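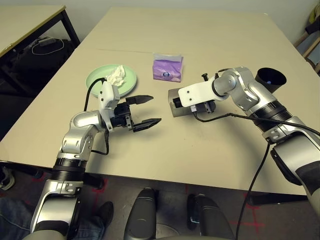

3. Materials and Test Conditions

3.1 Tissue grades

Four grades of facial tissue were tested, identified here by their trade names: Hovel, Gresteck, Brekke and Skedetti. All were bought at retail in the same region during July and stored unopened until needed. Hovel and Gresteck are sold in rigid cartons. Brekke and Skedetti are sold in soft packs, in which a folded stack of sheets is held by a thin film wrapper and drawn out through an opening at the top. A soft pack of the general type is the small one with the lavender wrapper and white top flap in Figure 2, with a crumpled sheet on the plate beside it.

The distinction between carton and soft pack matters for the present work in one respect. Sheets in a carton are held under little or no load, while sheets in a soft pack are pressed together by the wrapper for as long as the pack stays full. Earlier work on bath and kitchen grades has found that storage under load lowers bulk and raises the apparent density of the sheet, with a smaller effect on tensile strength. Whether the same holds for facial grades, which are softer and often carry a surface lotion, is less well documented. None of the four grades tested here was labeled as containing lotion.

Every grade was 2-ply. Plies were not separated before testing, and all results in Section 4 refer to the complete sheet. Creping direction was found by eye under a side light and marked in soft pencil at one corner, outside the area used for testing.

3.2 Conditioning

Packs were opened in the test room and the sheets laid out singly on wire racks. The outermost sheets of each stack were discarded, as they had been in direct contact with the wrapper or carton wall and in several cases showed edge damage. The remaining sheets were left on the racks overnight. Sheets were handled by the corners with blunt tweezers. Gloves were tried at first and given up after static made the lighter grades hard to place flat.

Relative humidity in the test room was logged throughout. On one occasion the air handling unit stopped during the night and the log showed a clear rise before the morning. The sheets on the racks at that time, all of them Gresteck, were thrown out and replaced from an unopened carton of the same lot.

3.3 Absorption test

Absorption was measured by a drop method. A sheet was laid over an open ring so that the test area touched nothing underneath, and a single drop of deionized water was released from a fixed height at the center. The time from contact until the loss of surface shine was taken as the absorption time. The spread of the wet patch was then recorded along the machine direction and across it after 60 seconds, and the ratio of the two lengths was used as a measure of directional wicking.

The end point is a matter of judgment and is the weakest part of the method. To limit drift, both operators timed the same 27 sheets before the main series and compared their readings. They agreed well for the Hovel and Brekke grades. For Skedetti, which is deeply embossed, shine stayed in the bottom of the embossed pattern after the raised areas had gone dull, and the readings fell into two groups. The rule adopted was to stop the timer when no shine could be seen anywhere in the patch, embossed areas included. Absorption times for Skedetti are therefore likely to be long in comparison with values obtained under a looser rule.

3.4 Crumple recovery

A sheet in use is seldom flat. It is gathered in the hand, pressed, and put down, and the shape it takes afterward affects both its remaining absorbent capacity and the ease with which it can be used again. The sheet in Figure 2, crumpled and lying partly over the rim of the plate, is a common form for a discarded tissue.

For the crumple test, a dry sheet was fed by hand into a vertical tube and compressed with a light plunger for a fixed dwell time. The plunger was then raised and the height of the sheet read against a scale, first at once and again after a rest period. Recovery is given as the ratio of the rested height to the initial height. The way the sheet is fed into the tube has a large effect on single readings. Feeding corner first gave the least scatter and was used for all grades.

Wet crumple recovery was also attempted. The sheets stuck to the tube wall at the water loading chosen, and at lower loadings the water was not evenly spread before the plunger came down. These runs are not reported.

3.5 Treatment of data

Grade means were compared by analysis of variance, with pack taken as a random factor nested within grade. Readings were rejected only for a recorded fault, such as a torn sheet or a drop that landed off center. The data set was closed on 28th October, and readings made after that date, all on a replacement lot of Brekke, were kept out of the analysis.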